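Moved into a shared apartment in Lornlow on Monday. Five adults, one fridge, 11 bottles of ketchup. I wish I were exaggerating.

Gemma has a theory that every household buys ketchup out of fear. You stand in the store, you can't picture the fridge door, you panic. Repeat for 12 years.

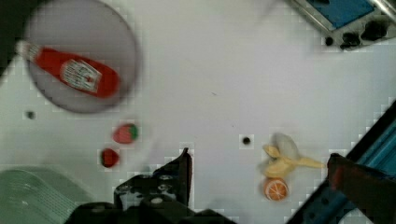
Dinner, as I now understand it. Strawberries on the side.

I proposed a merger — all open bottles into one. Ruby-Lee looked at me like I'd suggested sharing a toothbrush.

Update, 8 p.m.: Gemma went out for milk. We have 12 bottles.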